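Trelline User Forum
Maintenance and Setup > Hand-held Grippers
Topic: Finger tip replacement interval, garment folding station

Posted by k_luangrath, January 28, 2019

Good morning. I am responsible for the upkeep of the garment folding station at our Onsri site. The station consists of one table and a pair of hand-held grippers, left and right, each with its own cable. We record shirt folding with them for most of the working day.

Our present practice is as follows. The yellow finger tips are wiped with a dry cloth at the start of each shift. The jaw opening is checked on both units before the first garment is laid out, and the zero position is set again if the fingers do not meet evenly. The tips are replaced every 24 shifts, whether or not they show wear.

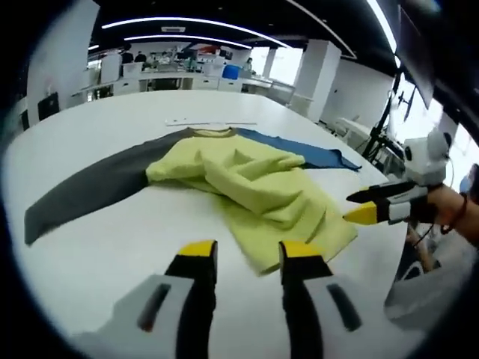 My concern is the replacement interval. Thin knit fabric has begun to slip at the hem well before the tips are due for change, and the right unit is affected more than the left. I would be grateful to learn what interval other sites use and whether the two units should be treated separately.

Kulap Luangrath

Reply from f.liew

We operate a similar station at Brendach. A fixed interval of 24 shifts is too long for knitwear in our experience. We replace tips after seven shifts and have had very few complaints of slipping. Both units are changed together so that the grip remains the same on each side.

Please also confirm that the tips are seated fully. A tip that is not pressed home will turn slightly under load, and the effect is easily mistaken for wear.

Faizal Liew

Reply from s_reisinger

I must respectfully disagree with the previous reply. Changing good tips every seven shifts is wasteful, and each change requires that the zero position be set again. In my view the first thing to examine is the cable on the right unit. If it pulls on the housing when the operator reaches across the table, the hand will correct for it and the fingers will close at an angle. The fabric then slips on perfectly sound tips.

I recommend that the cable be given enough slack to hang freely at full reach, and that the tips be changed on inspection only.

Svenja Reisinger

Reply from j.hemmin

At the Huten site we use a short grip test, which may settle the matter. The operator lays down one unfolded knit garment, opens both grippers fully, and takes hold of a single layer at the edge. The garment is lifted clear of the table and held. Should it slip on either side, that side fails and its tips are changed. The test is repeated with the units exchanged between hands, which shows whether the fault lies with the gripper or with the operator's reach.

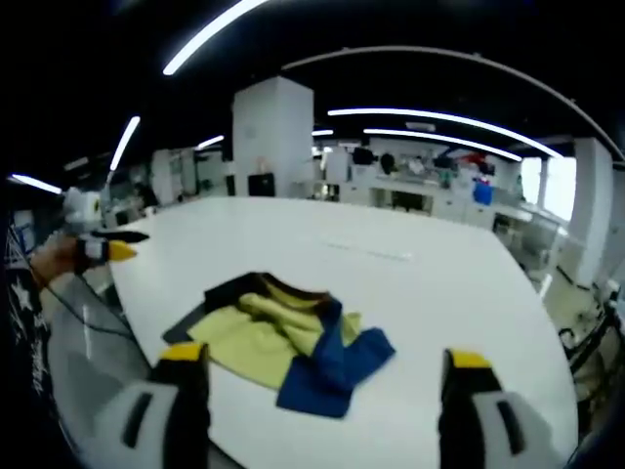 Crumpled cloth on the table, the near gripper open.

We carry this out twice per shift and enter the result in the station log.

Jaruwan Hemmin

Reply from f.liew

The grip test is sensible, and I have no objection to it. I would still keep an upper limit on tip life. Inspection depends on the person inspecting, and a glazed surface is difficult to see on a yellow tip under ceiling lights.

Faizal Liew

Reply from k_luangrath

Thank you all. I exchanged the two units between hands this afternoon, and the slipping remained on the right side of the table. This supports Ms. Reisinger's view in part. The cable will be rerouted before any further tips are ordered. I will apply the grip test through February and report the figures in this topic.

Reply from m_minja (moderator)

Members are reminded to state the housing revision when reporting results, as the older tips have a looser fit. The topic will remain open until Ms. Luangrath's figures are posted.

Mercy Minja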